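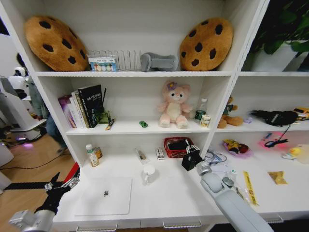 top shelf with the cookie cushions, books underneath

zakhar_f
Moving to Grevville in January, 44 boxes so far and most of it books. Anyone used Clotora for a small move? Quoted me per box which seems mad

sorville_sue
Used them twice, no complaints. Turned up at 10 on the dot

ezcuautle
Disagree. They left two of mine on the pavement at Cortés Road and then argued about it. Hire a van, its cheaper

sorville_sue
Cheaper till you do your back in

zakhar_f
Can't drive a van, only passed in the summer. Also the lift is out on Tuesday, typical

ezcuautle
Then get rid of half the books. You wont reread them

zakhar_f
Not happening

pip1008
Small boxes for books, big ones for cushions. People always do it teh wrong way round. And ask Clotora if stairs are extra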